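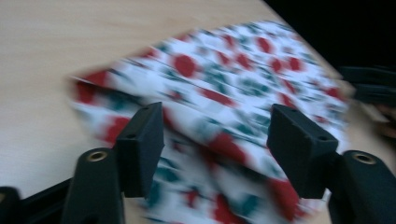 Tea towel

A tea towel (also called a drying-up cloth, a glass cloth or, in North America, a dish towel) is a flat sheet of absorbent fabric used in the kitchen, chiefly for drying crockery, glasses and cutlery after washing. It is thinner than a bath or hand towel and usually has no pile. Most are rectangular, with a narrow hem on all four sides, and many have a loop of tape at one corner or in the middle of a short side for hanging.

Materials

Linen and cotton are the usual fibres, either alone or together. Linen takes up water quickly and leaves little lint, so it is preferred for glasses and polished cutlery. It is stiff when new and softens with washing. Cotton is cheaper and softer from the start but tends to shed fluff for the first few washes. A mixture of the two is often sold as "linen union".

Plain weave is the most common. Waffle weave, which has a pattern of small raised squares, holds more water and is slower to dry. Terry cloth, with loops on one or both faces, is sold for the same purpose but is bulky when folded.

Patterns

Woven checks and stripes, often in red or blue on white, are the oldest decoration still in general use. The colour is in the yarn, so the pattern shows equally on both faces. Printed cloths have a right side and a wrong side, the wrong side being paler. Common prints include fruit, flowers and leaves on a white ground, calendars, maps, recipes and views of seaside towns. Souvenir tea towels are often hung on a wall or kept in a drawer and never used for drying.

Repeating prints are made by the length and cut afterwards, so the pattern may run off at the hem. Single designs, such as calendars, are placed to fit inside the edges.

Other uses

The same cloth may serve to cover rising dough, line a bread basket, wrap a pudding for boiling, or drain washed salad leaves. Spread on a table, it does for a small tablecloth or tray cloth. A dry one folded into several layers is sometimes used to lift hot dishes, although a damp cloth passes heat quickly and can cause scalds.

Washing and care

White and colour-fast cloths can generally be washed at 60 degrees or above, which removes grease better than a cool wash. Dark reds and greens may run the first time and are best washed separately. Fabric softener leaves a coating on the fibres and makes the cloth less absorbent. Linen is easiest to iron while slightly damp.

Cloths used to wipe up juices from raw meat should go straight into the wash. A tea towel left damp in a heap soon smells sour, and one in daily use is normally changed each day.

Folding

There are two usual methods. In the first, the cloth is laid flat on a table, smoothed from the middle outwards, folded in three lengthways, and then halved twice. This gives a narrow parcel that can stand on edge in a drawer. In the second, it is halved in both directions to make a flat square for stacking. With printed cloths the right side is kept outwards in either case. Cloths that have been pulled out of shape in the wash are tugged gently at opposite corners before folding.

See also

Dishcloth
Tray cloth
Oven glove
Table linen

Page last changed 17 October 2026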